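Staff Forum > Premises and Shared Equipment > Desks and Peripherals

Clearing the long table in the corridor: procedure and questions

facilities_desk
Colleagues are reminded that the long table in the first-floor corridor is shared property and is to be left clear at the end of each working day. Items found there after 6 will be placed in the Tilico cabinet beside the post room and held for 10 working days. Laptops will be handed to reception. Mice, mats and other peripherals should be returned to the peripherals shelf, with the request form completed for any that are faulty.

records_office_2
Thank you for the notice. May I ask that the period be extended? Several members of this office work alternate weeks, and 10 working days will pass before they are next able to look in the cabinet. The same difficulty was raised in July and did not receive a reply.

facilities_desk
The point is noted. Items bearing a name or an extension number will be held until the owner has been contacted. The period applies to unlabelled items only.

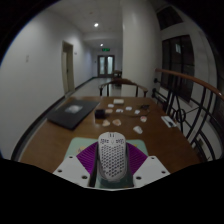
kestrel1058
Labelling is a reasonable request for laptops and chargers. It is less practical for the lighter mice that many of us now use. The white one with the honeycomb shell has very little solid surface on which to fix a label, and the usual printed strip would lie across the holes. I would also ask that mats be kept with the mice. The mint-green mat is often put away separately, and a mouse used directly on polished wood does not always track well.

records_office_2
I do not agree that mats and mice should be treated as a set. Mats are used by everyone and wear at different rates. The Revance catalogue lists them separately and we have always ordered them in that manner.

facilities_desk
For perforated mice, a small tag tied to the cable, or a label on the receiver where there is no cable, will be accepted. Mats will continue to be stored flat on the lower shelf. They should not be rolled.

lokotport_liaison
On behalf of the Lokotport project team, we would ask that small loose parts be placed in a tray before they are moved to the cabinet. Last month two pieces were returned to us in an envelope with items belonging to another team.

kestrel1058
I would support the tray. I remain of the view that a mat should go with its mouse – the lower shelf is difficult to reach – but I shall follow whatever is decided.

facilities_desk
Two trays have been requested from Boateng. Until they arrive, please use the lidded boxes on the upper shelf and write the team name on the lid. The arrangement for mats stands for the present. Further comments may be added to this thread until Thu 5 September.

records_office_2
Noted, with thanks. We shall label our own mats in the meantime.

Filed under: Shared spaces, Desk equipment, Lost items

Contact Facilities on ext. 1058 | Copyright Staff Forum | Back to top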